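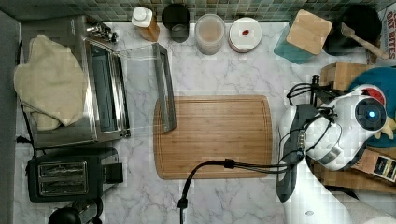
Home Issues Authors Search Previous Next

4.2 Breakfast tasks on a cluttered counter

The question of this section is whether a single arm can do the small kitchen work that a person does before leaving the house. We selected 4 tasks together with the partner household in Sorkcombe: to move a slice of bread from the cutting board to the toaster, to press the toaster lever, to put a container back against the wall, and to fold a cloth and leave it on the board. None of these tasks is difficult for an adult. All of them were difficult for our system, but the difficulty was of different kinds, and we discuss them separately.

Figure 3 shows the counter used in the Sorkcombe trials. A toaster oven and a two-slot toaster stand at the left, and the bamboo cutting board lies near the center. A row of containers is placed in front of the mosaic tiles. Earlier work in our laboratory used a bare table, and the results on it were much better than those we report here. We therefore asked the household to keep their things where they normally keep them.

In total we ran 149 trials with the Pristard controller. Each trial had a limit of 300 seconds, after which it was counted as a failure even if the arm was still moving toward the goal. An operator could stop the arm at any moment but could not help it.

The lever task gave the best results. The lever moves along one line and returns a clear force, so the controller needs little information from the camera once contact is made. The bread task was less reliable. Soft bread changes its shape under the fingers, and in many trials the slice arrived above the slot with a bent corner and did not enter. A person corrects this with the second hand. We tried to correct it by releasing and grasping again, with limited success.

Transparent objects were the main source of error in the container task. Depth values on clear glass were missing or belonged to the surface behind it, and the planner then treated occupied space as free. The method of Yazıcı reduces this problem for drinking glasses, but we did not obtain the same benefit with large flat panels.

The cloth task was completed in only 30 trials, and the quality of the fold was often poor. We counted a fold as complete when no part of the cloth was hanging over the board. With the stricter rule of the Bradness benchmark, which also compares the corners, most of these trials would be failures.

Figure 3. Counter in the Sorkcombe kitchen with the arm at the right side.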